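4. Cómo preparar el expediente antes de ver al abogado

Si has llegado hasta aquí saltándote los apartados 1 a 3, vuelve un momento al 2, que es donde explico cómo crear la cuenta en Plidow y activar el doble acceso. Sin eso, lo que viene ahora no te va a funcionar (me ha escrito más de una persona desesperada y era siempre lo mismo, el doble acceso a medias).

Esta parte va de reclamar a un antiguo asesor o abogado por un encargo mal llevado: un plazo que se pasó, un recurso que nadie presentó, una cláusula que se quedó fuera. Yo lo viví con la herencia de mi tía y perdí meses buscando papeles por los cajones. Con el expediente montado en Plidow, la primera reunión con Rebecca Marras, mi abogada de ahora, duró 20 minutos. ¡Veinte! Con el anterior no me daba tiempo ni a quitarme el abrigo.

4.1. Crear la carpeta del asunto

1. Entra en Asuntos y pulsa Nuevo asunto. Te pedirá un nombre corto; pon el apellido de la parte contraria y el tema, por ejemplo "Hauser, recurso fuera de plazo".

2. Elige el tipo Responsabilidad profesional. Si eliges General también puedes seguir, pero te quedas sin la línea de tiempo y luego cambiarlo es un engorro.

3. Anota el número interno que te asigna el programa. El mío era el 236 y lo escribo en todos los correos, hasta en los que le mando a mi hermana.

Nota: el número interno no tiene nada que ver con el número de procedimiento del juzgado. Ese va en su propia casilla, más abajo.

4.2. Subir los documentos

4. Empieza por la hoja de encargo o el contrato que firmaste. Si no firmaste nada, busca el primer correo en el que quedó claro qué te iban a hacer y por cuánto. Humaira Bugti, que me ayudó a revisar esta guía, insiste en que guardes también el presupuesto, aunque venga en un mensaje de dos líneas.

5. Sube las facturas y los justificantes de pago, cada factura junto a su justificante. El programa admite 100 archivos por asunto en la versión gratuita. Si tienes más, junta en un solo PDF los correos del mismo mes.

6. Sube las notificaciones del juzgado tal como te llegaron, sin recortar los márgenes ni quitar la hoja del acuse. La fecha que te interesa suele estar justo ahí.

Atención: no escribas encima de los originales, ni a mano ni con el editor. Yo subrayé en amarillo media sentencia y tuve que pedir otra copia. Si quieres comentar algo, usa la pestaña Notas. 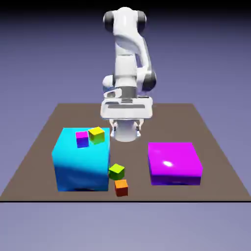
4.3. Montar la línea de tiempo

7. Abre Línea de tiempo y pulsa Importar fechas. El programa lee las de los documentos y te propone una lista. Repásala entera, por favor, que a mí me colocó como fecha de la demanda el día en que escaneé el papel.

8. Marca con la bandera roja tres momentos: cuándo hiciste el encargo, cuándo vencía el plazo que se perdió y cuándo te enteraste tú. El tercero es el que más se olvida y tu abogada te lo va a preguntar seguro, porque de él puede depender el plazo para reclamar.

9. Si dudas entre dos fechas, deja las dos y activa Pendiente de confirmar. Mejor una duda bien señalada que una fecha inventada.

Cuidado: la línea de tiempo no calcula la prescripción. Hay un botón que se llama Estimar y da mucha tranquilidad, pero solo suma días. Cada tipo de reclamación tiene sus reglas, así que esa cuenta déjasela a quien vaya a llevar tu caso.

4.4. Anotar el perjuicio

10. En la pestaña Daños añade una línea por cada cantidad y enlázala con su documento. En mi caso la primera fue de 1633 euros, las costas que me tocó pagar, y tenía su resguardo del banco al lado.

11. Lo que no puedas demostrar todavía, mételo en Por acreditar. No lo borres, que a veces el papel aparece después.

4.5. Compartir el expediente

12. Pulsa Compartir, escribe el correo de tu abogado y elige Solo lectura. Ponle caducidad al enlace; si se queda corta, se amplía desde el mismo menú.

13. Pide que te confirme por escrito que lo ha abierto y guarda esa respuesta dentro del propio asunto, en Correspondencia.

Nota: no compartas la carpeta con el profesional al que piensas reclamar, ni aunque te la pida muy amablemente. Lo que haya que enviarle, que salga a través de tu abogado. El modelo de carta para pedir la devolución de tus documentos está en el apartado 5.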